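Weruvora Tells Landlords to Stop Buying Bathroom Miracles

Wistusgate apartment care company publishes a plain turnover checklist for sinks and vanity tops, and says most of the cleaning aisle can stay on the shelf

WISTUSGATE, July. Weruvora, which cleans and readies rental apartments between tenants, today released its bathroom turnover checklist free of charge to landlords and property managers. The two-page list covers the sink, the faucet, the counter and the wall behind them. It calls for dish soap, white vinegar, baking soda and a stack of cotton cloths. It does not call for a foaming gel, a crystal shield or anything that promises to work while you sleep.

The company says it wrote the list after a spring spent testing products that suppliers had been pressing on its crews. Staff tried 13 bathroom cleaners in vacant units at the Jendis and Kumsa buildings, using each one on ordinary sinks with ordinary soap scum. Weruvora makes no scientific claim for the results. The crews wrote down how long each job took and whether they would pay for the bottle again. For most of them the answer was no.

"I have sat through a lot of sales talks," said Rocío Palma, who runs field operations at Weruvora. "Every one of them has a before picture of a sink no tenant has ever left me. Our sinks have toothpaste in them. You wipe out toothpaste."

Palma is no kinder to her own trade. Turnover companies, she said, have grown fond of the words "deep clean" and "sanitized" without telling the customer what was done or for how long. Some 40 invoices from other firms, shown to Weruvora by new clients over the past year, listed a bathroom "refresh" with no further detail. The checklist asks whoever does the work to write down each step, initial it and leave the sheet in the unit.

"If a cleaner can't tell you which side of the faucet they wiped, I would wonder about the faucet," Palma said.

The list also takes a position on scrub pads. Weruvora advises against rough pads and gritty powders on glossy molded tops, where fine scratches dull the shine and give dirt a place to settle. Owners who have been sold a polish to bring back the gloss are asked to try soap, a rinse and a dry cloth first, and to look at the counter again in daylight before they spend anything.
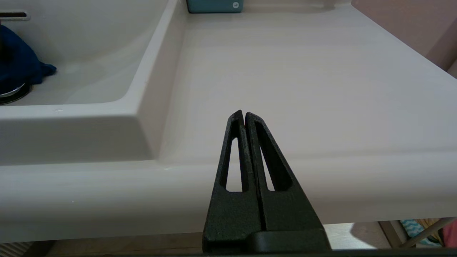 One-piece vanity tops get a section to themselves. Salespeople like to call them seamless and carefree, and the first half of that is fair enough. A basin molded into the counter has no separate rim to collect grime, but it still has corners, and it still has a drain. On a white top like this one, the checklist has the crew work from the back of the counter to the rounded front edge, then down the basin walls. Cloths come out of the sink before anyone signs off, including a dark blue one bunched up over the chrome drain, where it hides part of the drain that most needs looking at. The underside of the front lip is its own line on the sheet, and in Palma's view it is the line most likely to be initialed by someone who never bent down.

Weruvora does not promise that the list will save anyone money. It sets aside 40 minutes for a bathroom in fair shape and 120 for one that has been let go, and the company is doubtful of any quote that comes in far below that. Stains that stay put after two rounds of soap and vinegar should be reported to the owner and left alone.

The checklist is available in print from the Weruvora office in Wistusgate and from the front desks at Jendis and Kumsa. Landlords may copy it, cross out what they disagree with and hand it to another cleaning company.

About Weruvora
Weruvora prepares vacant apartments for new tenants in Wistusgate and nearby towns. Its services include cleaning, minor repairs and key handover. The company does not sell cleaning products.

Media contact: Rocío Palma, Field Operations, Weruvora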